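An Open Day at the Lollham Works

The Plorkon laboratory occupies the upper floor of a former printing works at the eastern end of Lollham, above a bicycle wholesaler and a firm that repairs church organs. For most of the year its doors are closed to the public. Once each summer they are opened, and residents of the town, local employers, teachers and families are invited to see what goes on upstairs.

The laboratory was established to study a narrow question: how machines might be taught to handle the soft and awkward objects of ordinary life. Industrial robots have long been able to lift a car door and set it in the same place many times a day. A jacket thrown over a chair is a different matter. It has no fixed shape, it will not lie in the same way twice, and a great deal of it is hidden from view at any moment.

Visitors were received in the former bindery, where a display explained the history of the building and the terms under which the laboratory rents it. A short film followed. Guests were then divided into parties and led through the work areas in turn, with staff stationed at each to answer questions. The program listed 14 demonstrations, and a printed guide gave the time of each in four languages.

The first stop was the fabric room. A single arm was engaged in folding dish towels, an exercise that the laboratory regards as a sort of spelling test. The arm took hold of a corner, paused, let go, and took hold again. Several of the younger visitors offered advice. When the towel was at last laid flat and doubled over, there was applause, and the operator reset the table for the next party.

Across the corridor, a second group is concerned with packaging. Its members have spent the past year on bags: paper bags, mesh bags for fruit, drawstring bags of the type used for gym shoes. The difficulty, they explained, lies in the opening. A bag that is not held open tends to close, and a hand that holds it open cannot also fill it. People solve this without thought by using two hands and, when needed, a knee or a chin. The machines at Lollham have been given two arms and must make do with those.

For this reason the two-armed stations make up the largest part of the laboratory's work. They are arranged along the north side of the building, where the light is even through most of the day. Each consists of a plain table and a pair of arms. At some of them a trained operator guides the arms through a task from beginning to end, and the motions are recorded. At others a program built from such recordings is tried out, and its errors are noted. The staff were careful to tell each party which of the two it was watching, as the difference is easily missed by a person standing at the rope.

The recordings are kept in an archive known within the laboratory as Drorkum, after the street on which the first of its servers was housed. Each entry holds one attempt at one task. Failed attempts are kept along with the good ones, and a member of staff marks the point at which matters went wrong. The task that drew the longest line this year, the unpacking of a child's school bag, accounts for 687 entries to date.

It is easy to see why the school bag was popular. Almost every adult in the room had emptied one, and almost every child had refused to. The bag is small and its sides are soft. It has straps that trail across the table and catch on things. Whatever is inside may be pressed against the lining or caught below the zipper. One arm must keep the bag from sliding while the other goes in at the top, and the pull of the second must not be stronger than the grip of the first. 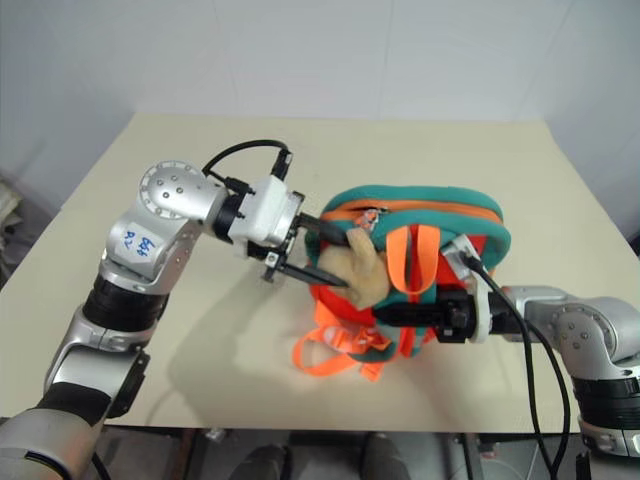 LOLLHAM, 2019-08-27

At the school bag station, the visitors' attention was fixed on a tan plush toy. The fingers of one gripper were pressed into it at the mouth of a red and teal backpack, while the other arm held the side of the bag. Parties stood closer together here than at any other point on the tour, and the guides allowed them a little more time than the program provided.

Questions from the floor were practical. One visitor asked whether the toy could be damaged. The operator replied that the force of the grippers is limited, and that the plush toys in the laboratory's collection are inspected and mended when a seam gives way. Another wished to know whether the arms could tell a toy from a sandwich. They were told that recognizing objects is handled by a separate part of the system and is the subject of its own program of work. A third asked when such a machine might be bought for the home. The laboratory does not sell machines and has no plans to do so, and the staff declined to give a date on behalf of those who might.

The afternoon session was given over to Aubert, a training scheme that the laboratory runs with the technical college. It was launched in July and accepts 36 trainees in its first year. They learn to operate the arms, to label recordings, and to carry out routine maintenance, and they spend one day a week at the college for classes in electronics and drafting. No earlier experience with robots is required. Applicants are asked to complete a short test of hand skills, which includes tying a parcel and threading a needle while looking only at a screen.

Trainees led the final tour of the day themselves. Their account of the work was a frank one. Much of an operator's shift is spent placing objects on a table, and the same task may be repeated until the end of the week. Small differences between attempts are wanted, so a bag is turned a little to one side, or its straps are laid out another way. Tiredness is a concern, and operators change places at set times.

The laboratory has also taken steps to answer concerns raised by the town. A notice in the entrance hall sets out its rules on noise and deliveries, and a further sheet describes what is recorded at the stations and how long it is stored. Staff reported that parking was raised more often than either.

Refreshments were served in the bindery until the doors closed. Guests were invited to leave behind articles they would like to see used in future work, provided that these were clean and no longer needed. By evening the box beside the stairs held a raincoat, several odd gloves, a pencil case with a broken zipper and a quilted tea cozy. All will be washed and given a number before they are placed on a table. Schools wishing to arrange a group visit during the autumn term may apply in writing to the laboratory's front office.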